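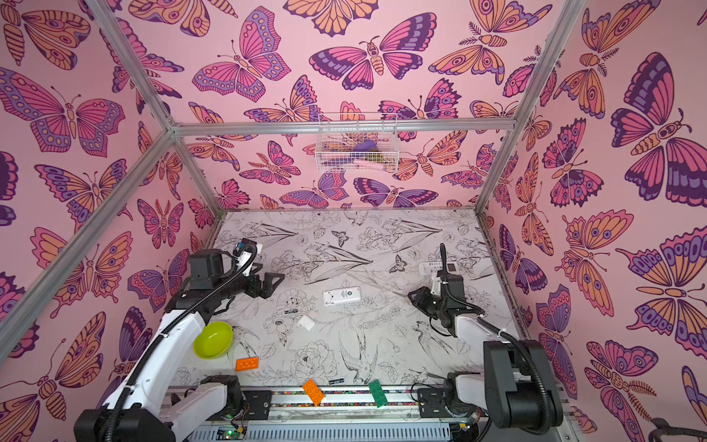
Controles remotos: onde guardar para não perder

Sábado, 9h | 12 comentários | 105 compartilhamentos

Quem tem dois controles brancos parecidos acaba apontando o errado para a TV. Uma etiqueta redonda e colorida em um deles resolve - verde para a sala, por exemplo, e nada no outro. Cole longe dos botões e do emissor, na ponta.

Para guardar, um cesto aramado branco preso à parede funciona melhor que gaveta. Dá para ver o que tem dentro e a mesa fica livre. Pendure na altura da mão, com o fundo a uns palmos do tampo, e confira o peso que o gancho aguenta.

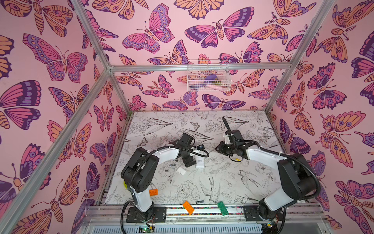

Zuleica Moura
Redatora de casa e organização

Caixinhas brancas com texto impresso podem ficar de pé no cesto, com o texto virado para a frente. Pilhas soltas, não: elas escapam pela malha. Use um pote com tampa e separe as novas das usadas.

A limpeza é simples. Retire as pilhas do controle, passe um pano quase seco com álcool isopropílico e use um cotonete entre os botões. Espere 3 minutos antes de recolocar as pilhas. Não borrife nada direto no aparelho.

Tampo branco com desenho de linha preta mostra pouco a poeira - passe a mão para saber se precisa de pano. Em papel de parede estampado, só espanador macio.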